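# The grip that quit at closing time

I caught up with Mariama Ansah over a very late coffee in March, and I'd barely sat down before she was telling me about the crash in the grip log. 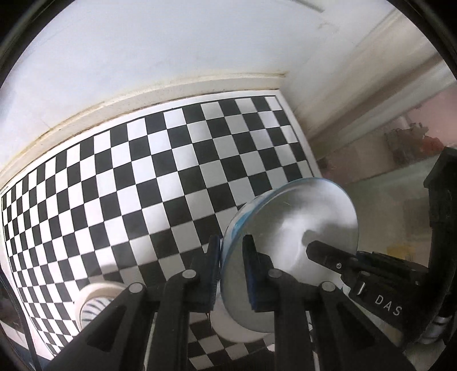

Fiifi Wumbei swears it was the pads all along, and he'd like it on record that he said so first. Mariama laughed when I passed that on. "He said pads, yes! He also said it was the cable, the firmware and the heating."

What went wrong, as she tells it, is that the fingers would close on something smooth, report a good hold, and then ease open by themselves a few seconds later. No alarm, no error light (she checked, and then checked again). "You're standing there with a clear disc on its edge and the log is telling you everything's lovely," she said. "I lost 6 of them before lunch one day. I was so mad!"

They pulled 547 grips out of the records, and 19 had the same little sag in the force reading. I asked if that was a lot. "It's a lot if your foot is under it," she said.

The culprit was a timeout. A setting carried over from an older Dremier controller cut the holding force to 50 percent whenever the fingers stopped moving, to keep the motor cool. Rubbery things stayed put. Slick ones didn't.

So now the setting's gone, the log flags any drop in force, and everybody at the bench wears closed shoes and eye protection. Obed Annan is rewriting the startup checklist, and Mariama wants a slip test on page one. Fiifi still wants new pads. She's ordered him a set.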